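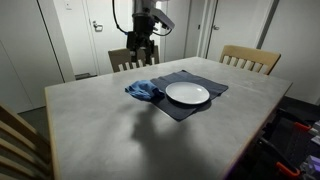
Re: Prukport table-laying kit, anyone bought one?

jardine_mk3
Had the Prukport kit since January. Does plates on a placemat nicely, but cloths are a pain — mine end up in a heap half off the mat. 500 quid, mind.

soupdragon11
Disagree! Cloths are fine once you've done the Reltard update. Did you?

jardine_mk3
Yep, on Friday. No better.

tinpotter
Sent mine back after 3 weeks and got the Hususero one. Slower, but I don't swear at it.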